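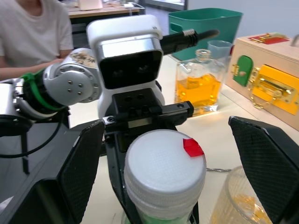

Abella Tape and Label Removal Records is a table of written notes on taking stickers, tape and paper labels off household surfaces. Each row is one attempt on one item. The notes cover what was stuck on, what it was stuck to, what was used to get it off, and what was left behind. Leftovers are graded by look and feel. A tan patch with a partly peeled sticker layer still on it, like the one on the white surface of the big joint, goes in as grade "layer". Grade "film" is for glue with no paper left in it, and "clean" means a dry fingertip doesn't drag.

Status

Current release: Tue 17 March. It replaces the January release, which had the grades for film and layer swapped in part of the glass rows. If you downloaded the January file, please throw it away.

Contents

records.csv: the main table, 536 rows
surfaces.csv: lookup table for surface names
notes/: longer comments in plain text, named by row id

Roughly 500 of the rows have every field filled in. The rest are mostly missing the age of the label, which people often didn't know.

Fields in records.csv

row_id: text, unique
recorder: initials
item: free text, lower case
surface: key into surfaces.csv
stuck_on: paper label, film label, masking tape, colored tape, clear tape, other
age: days, weeks, months, years, or blank
method: dry peel, warm water, cooking oil, rubbing alcohol, hair dryer, scraper, other
minutes: whole minutes, including soaking
residue: clean, film, layer
damage: yes or no
comment: free text

Where more than one method was tried on the same item, each gets its own row and the row ids share a prefix. Sort by row_id to see the attempts in order.

Tape on ribbed surfaces

Ribbed and threaded parts have their own surface key, "ribbed". Tape holds on the ridges and bridges the grooves, so a single grade didn't describe these items well. Grade the worst spot and say in the comment whether it was on a ridge or in a groove. Tape that runs from a flat top down over a ribbed side is recorded as ribbed, even if most of it is on the flat part.

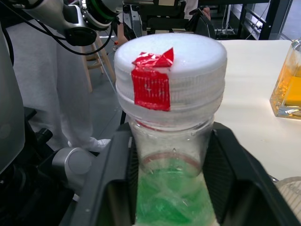

Red tape on a ribbed lid, with the upper end folded into a flap.

A folded end is written as "tab" in the comment field. The Gundness rows don't use this word. Kwaku Nyarko wrote "ear" for the same thing and we have left his wording alone.

Glass

Glass rows make up the largest group. Most are jars and drinking glasses from the Skiltholm kitchen, where Maribeth Sison kept the log. Warm water was tried first on nearly all of them, so don't read the order of methods as a ranking. Oil rows include the time spent washing the oil off afterward.

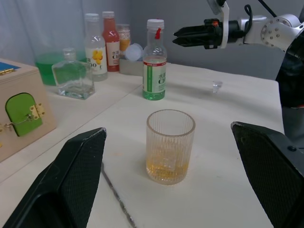

Minutes for glass were timed with a kitchen timer. For the plastic and painted metal rows they were estimated after the fact and tend to be rounded to the nearest five.

Known problems

The "other" method covers too much. At least 3 recorders used it for a pencil eraser.
Damage on painted surfaces is probably underreported.
Colored tape is not split by color or backing.
Two recorders share the initials AP. Rows by Arnel Pascual are marked AP2.

Loading

Files are UTF-8, comma separated, with a header row. Blank means unknown. Read row_id as text or the leading zeros will be lost.

Corrections

Send them to Aileen Bañez with the row id and the field to be changed. Rafsan Matubbar merges them into the Niklow copy before each release.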